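Equipment Planner, Manipulation Data (fixed term)
Farix, Bellamy site
Reference 591

Farix wishes to appoint an equipment planner for its Bellamy site. The post is full time for 18 months, with a review at month 12. The postholder reports to Rosalind Van Dusen, Head of Operations.

Background

The Bellamy site records people handling household goods with hand-held grippers. The recordings are used to train arm controllers under the Dronness programme, which is now entering its second purchasing round. The first round was bought piecemeal by the engineers. Spares were ordered late, two types of cable connector are in use, and the asset register does not match what is on the shelves. The second round will be bought against a single plan, and the planner will write it.

The planner will cover everything a recording station needs: grippers and their marker cubes, the chest-mounted electronics and straps, cables, tables, storage, and the cloths and garments used in the tasks. The last of these are consumables and have so far been charged to general expenses. They will have their own budget line.

Duties

1. Prepare the equipment budget for the second round, split into capital items, spares and consumables, with a low and a high case for each.

2. Write the technical specification for hand-held grippers. It should cover finger pad wear, marker print quality, mass as held in one hand, cable strain relief and time to swap a damaged part. Gurotent is the current supplier of finger pads; its supply agreement ends in October and will be put out to quotation.

3. Spend time at the stations before fixing any quantity. Operators work standing at a table with a gripper in each hand, and reach, cable length and table height all bear on what is bought.

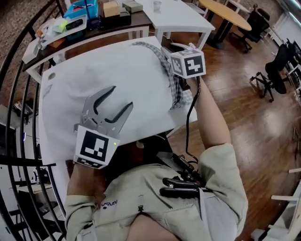
4. Plan station layouts. Each plan must show the working table, a second surface for task objects, charging points and clear floor for the operator to step back.

5. Obtain at least 3 written quotations for any order above the site threshold, and record the grounds for the choice.

6. Bring the asset register up to date and keep it so. Every gripper is to be listed with its marker set, calibration date and repair history.

7. Report monthly on spend against plan, lead times and stock of parts that stop recording when they run out.

Requirements

Experience of buying or planning equipment for a laboratory, workshop or test facility.
Ability to read a mechanical drawing and a wiring diagram, and to query either with the person who drew it.
Sound use of spreadsheets, including cost models that other people can follow.
Clear written English. Specifications go to suppliers without further editing.

Desirable

Working knowledge of robot arms, end effectors or camera-based tracking.
Experience of small-batch purchasing, where minimum order quantities exceed need.
Familiarity with import paperwork for electronics and batteries.

No programming is required. The planner will not be asked to record data, though a short trial with the grippers forms part of the induction.

Terms

The post is based on site. Remote working is possible for budget and reporting work by agreement, but deliveries and goods inspection must be attended in person. Some lifting is involved. Parking is available behind the loading bay.

How to apply

Send a CV and a covering letter of no more than two pages to the Operations Office, quoting the reference above. The letter should describe one purchase that you planned, what it was expected to cost, what it did cost and how the difference arose. Applications without this account will not be read.

Closing date: 6/12/18

Shortlisted applicants will be sent a sample parts list a week before interview and asked to return a costed plan for a single station. Questions about the post may be put to Rosalind Van Dusen through the same office. Agencies are asked not to make contact.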